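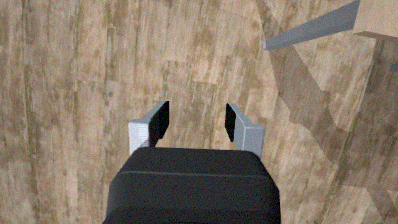

Figure 3. Wrist view in the simulated cell: open gripper over bare tabletop, with nothing between the two finger pads.

4.2 Rules for starting and resetting an episode

The Jostisow rules grew out of a simple wish: two labs should be able to run the same assembly task and mean the same thing by "start". We were delighted by how far a short written protocol took us! Every episode begins with the fingers open and no part held. The operator checks this in the wrist view (Figure 3) and again in the overhead log, and only then is the clock released. An episode that begins with a part already in the grip is thrown out, even if the rest of it is perfect.

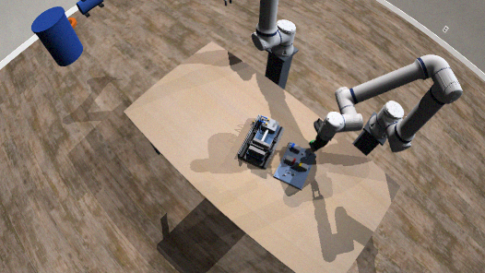
Shared tables need a further rule, and it is the one we are most pleased with. Only one arm may enter the work zone at a time – the other holds its raised pose until the zone is released. Parts go back to the tray after each reset, and the tray may be tilted, as a tidy layout makes the task too easy. At Bondcombe we ran 50 episodes under the old house rules and 50 under the new ones. Invalid starts fell from 27 to three, a lovely result for one page of text. Belmonte's checklist, first written for the Uloletti trials, covers the same ground for real hardware, and we kept its wording wherever we could. Lighting is left free, shadows included, provided the setting is saved with the episode.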